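Lalby Housing Association opens repair fund for older kitchens and bathrooms

Gravthorpe, 11th February

Lalby Housing Association today opens a repair fund for tenants who live in its older homes in Gravthorpe and Sirnley. The fund will pay for small and medium repairs in kitchens and bathrooms, which until now had to wait for the full renovation of a building. Tenants can apply from today, and the first works will start in July.

The association owns 1281 homes in the two towns. Many of them were built with kitchens that are still solid but show their age in the details: grout that has become weak, taps that are difficult to turn, cupboard doors which do not close well. In the past, such problems were registered but often postponed. The tenant was told that everything would be replaced in some years, and then the years passed.

"We have listened to the same complaint for a long time, and it was a fair complaint," says Annatjie Van Wyk, director of Lalby Housing Association. "People do not always want a new kitchen. Many of our tenants like the kitchen they have, and they ask us only to repair it. Now we have the money and the people to do this."

The decision follows a trial in 106 homes in Sirnley. In the trial, tenants could choose between a simple repair and a place on the waiting list for a complete replacement. Most of them preferred the repair. The visits were planned together with the tenant, and the same fitter came back until the work was finished. This last point was mentioned very often in the answers which the association received afterwards, and it will also be the rule in the new fund. 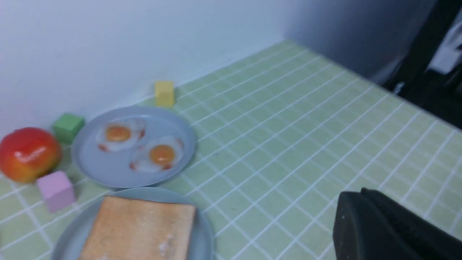
Light green tiles on a kitchen worktop, with a plate.

Tiled surfaces receive special attention. They were popular in the region when the older buildings were made, and the association has decided to keep them where this is possible. The work will be done by Le Roux, a family firm of tilers and joiners from Gravthorpe, which also did the trial in Sirnley.

"A tiled worktop can live very long if somebody looks after the joints," says Ntombi Le Roux, who leads the firm. "When the grout is damaged, water goes under the tiles and then the wood below begins to suffer. If we come early, it is one day of work. If we come late, we must take out everything. For the tenant this is a big difference, and for the owner also."

For tiles that are broken and cannot be bought any more, the firm keeps a store of old tiles from kitchens that were taken out in other buildings. Tenants will be asked before a tile of a slightly different colour is used.

How to apply

Tenants can apply with a form at the association's office in Gravthorpe or by telephone. It is not necessary to send photographs. After the application, a member of the repair team visits the home and writes a short list of the works together with the tenant. The tenant receives a copy of this list and a proposed date.

The repair itself is free. The rent is not increased after a repair paid by the fund, also when the works are larger than first expected. Tenants who want extra changes, for example an additional shelf or a different tap, can order these at their own cost, up to 200 pounds for each home. Larger wishes are discussed separately.

There are 3 application rounds in the first year. Homes with water damage, and homes where a tenant has difficulty using the kitchen or bathroom safely, are treated first in every round.

"I waited a long time with my application in the trial because I thought that other people needed it more," says Greer Skinner, a tenant in Sirnley. "Then my neighbour told me to stop this nonsense and call. The fitter was polite, he cleaned up after himself, and I have kept my old cupboards."

Information evenings for tenants will be held in both towns before the first round closes. The invitations will be sent by post.

Contact for tenants: Gert Joubert, repair team, Lalby Housing Association, Gravthorpe
Contact for the press: Yhon Ríos, communications, Lalby Housing Association, Gravthorpe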